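Liltora Community Board > Stage and Music > Local shows

Thread: The musical at the Ledesma, did you go?

tadeo_b wrote:
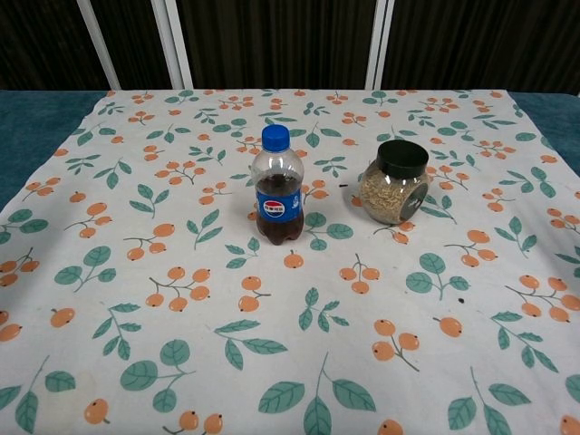

Cola on the berry tablecloth.

Good evening to all. I went to see "The Lighthouse Keeper's Daughters" at the Ledesma theater and I would like to know the opinion of other people, for my wife and I do not agree.

For me the first act was very strong. Graciela Sosa plays the older sister and she has a voice that fills the room without effort. The song with the letters was the best moment of the night. The second act I liked less. It has three slow songs in a row, and I saw people looking at their programs. My wife says the slow part is the heart of the story and I am impatient.

The ticket was 8 dollars in the balcony, so I do not complain about the money.

- Tadeo Bravo

itziar_alc wrote:

I am with your wife. Those slow songs explain why the younger sister leaves. If you take them out, her goodbye comes from nowhere.

My problem was the sound. I sat in row F, on the left, and the drums covered the words in every fast number. I had read the story in the program, so I could follow, but the man next to me was asking his daughter the whole time what they had said.

pianissimo116 wrote:

Row F left is under the speaker, it is always like this. Sit in the center or upstairs.

I disagree about Sosa. She sings very well, yes, but she sings everything at the same volume. Agustina Barrientos has a smaller voice and did more with it. In the kitchen duet I was listening only to her.

tadeo_b wrote:

Same volume? In the letters song she goes almost to a whisper at the end. Which night did you go?

pianissimo116 wrote:

The opening. Maybe she was nervous and later she improved. I can accept this.

dardo_bar wrote:

Hello, I should say first that Agustina is my sister, so please do not take me as neutral.

One correction about the slow songs. There were four in the version they did in Prelemthorpe, and the director cut one for this theater. The cut song was for the father. I think it was a mistake, as now he has almost nothing to do after the storm.

itziar_alc wrote:

Thank you Dardo, this explains why he stands at the window for so long! I thought that the actor had forgotten his line.

Is there a recording of the song that they cut?

dardo_bar wrote:

Not that I know. I will ask my sister.

conidberg_fan wrote:

Does anybody know if they will bring it to Conidberg? The hall there has 1,000 seats and a better sound system.

tadeo_b wrote:

I asked at the box office. They told me they hope for August, but nothing is signed. If it happens I will go again, and this time I will bring my wife a coffee before the second act. Or one for me.

pianissimo116 wrote:

I would go too, if the band plays softer.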